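Tinlow Robotics Club forum > Builds > Tray picking task, who's in?

gideyfan
posted 16 Sep 2024
Right, we've got 3 weeks till the Silen student round and I still can't get a clean pick out of our lot. The task is dead simple on paper — pick up a black tray by its rim, turn it, put it back. The wrist view is driving me up the wall though. Every time we come in over the steel I lose half of it to glare. Have a look.
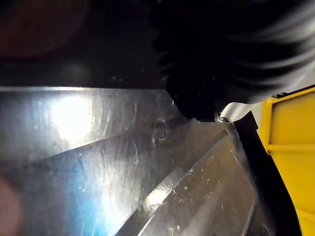 Wrist cam, close in over the steel.

I'm tempted to throw that camera out and do the lot from the head view. Anyone?

trodon_tess
Don't bin it! We did that in March and regretted it. The head view is lovely for finding a tray but useless for the last bit, when your own hand is in the way. Turn the exposure down and lock it, auto will chase that bright patch all night.

gideyfan
Locked already, no joy. And I don't agree about the head view. Four black trays on a glossy yellow top, you couldn't ask for better contrast, and I've got the left hand coming in on the front edge of the nearest one 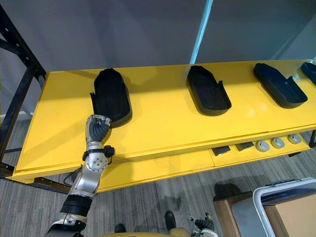

with the right one parked low so it doesn't wander into anything. The notched end faces the front on the second tray, so I want the fingers going in on that side, thumb underneath. What I can't settle is the angle. The third one's sitting more tilted and my script treats them all the same.

Hagos Yilma
Then that's your problem, surely, and the camera's getting the blame for it. Fit an angle per tray before you touch anything else.

trodon_tess
Bit of both, I reckon. Hagos is right about the angle, but I'd still keep the wrist cam for contact.

gideyfan
Fine, fine. Angle first, and the wrist cam gets 2 more evenings.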